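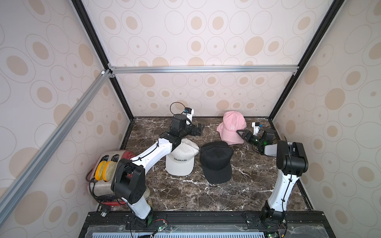 Parkance Caps and Kitchen Goods
Minutes of the monthly shop meeting
Jul 9, 2021, back office, Stergiou building

Present: Ourania Petridis (chair), Angeliki Lambrakis (minutes), Saranya Iyer, Panagiotis Konstantinidis
Excused: Charalambos Raptis

The meeting was opened at 9:15. The agenda was accepted with one change: the item on the paper bags was moved to the end.

1. Minutes of the previous meeting

The minutes were approved. Saranya asked to correct the name of the delivery company, which was written as Vidits. The correct spelling is Viditz. Angeliki will change it in the file copy.

2. Stock of caps

Panagiotis reported that there are 190 caps in the store room. Of these, 21 came back from customers and are still to be checked for stains and broken straps. The pink ones sell best at the moment. The white COLORADO model sells slowly, but the customers who ask for it usually know exactly what they want. Plain black is steady the whole year.

Ourania asked if it is possible to order more pink with the LA embroidery before August. Panagiotis has already written to the supplier and waits for an answer. If the price is the same as in the last order, he may confirm without asking again.

The returned caps will be checked by Saranya next week. Caps with a small mark inside the sweatband can be sold at a lower price. Caps with marks on the front panel will not be sold.

3. Arrangement of the caps on the marble

There was a long discussion about this item. Ourania would like the caps to be laid out in the same way each time, with the writing on the front easy to read. Now every person does it differently. The white cap has been put on top of the brim of a pink one, and the black one lies on its side, so its shape is difficult to understand. Saranya does not mind a little overlap. In her opinion it looks more natural, as at home when somebody comes in and puts down the cap. Panagiotis prefers clear space between them.

It was agreed:
- Front panels face the front.
- No cap lies on its side.
- The white one may touch its neighbor but must not cover it.
- The pink ones are kept apart, with white and black between them.

Angeliki reminded everyone that the brown marble shows dust and fingerprints very quickly. It should be wiped with a damp cloth and then with a dry one before the caps are put down. Please do not use the lemon spray, it leaves stripes. 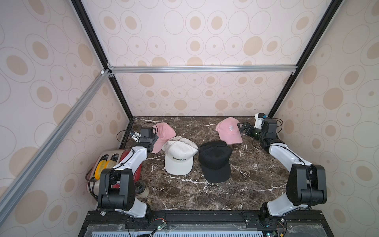 4. The toaster and the small jar

The red toaster stays at the left edge. Panagiotis asked if it belongs together with the caps at all. Ourania answered that the kitchen goods are half of our name and she wants both to be present. Saranya likes the red color next to the pink, Panagiotis does not. The decision is to keep it until the end of August and then speak about it again.

The power cord hangs down at the side. Panagiotis will find a clip or a band for it. The crumb tray must be emptied every evening, also when only two slices were used.

The glass jar may remain in front of the toaster. Its lid is missing since the move. Saranya will look in the boxes from Zomora.

5. Wallpaper

The paper with the ovals and rings was discussed briefly. Angeliki finds it too busy behind the embroidered caps. The others are satisfied with it. One spare roll is on the top shelf in the store room and should not be used for wrapping.

6. Paper bags

The invoice for the bags is 2,403, with delivery included. Ourania considers this high and will ask for a second offer. Until then we use the old bags. There is one open box with 100 pieces, and Charalambos will be asked if there are more in his car.

7. Other matters

Saranya will be on leave for the first week of August. Panagiotis takes over her mornings.

The key of the store room has to be hung back on its hook after use.

The meeting was closed at 10:20. The date of the next meeting will be sent by e-mail.

Minutes written by Angeliki Lambrakis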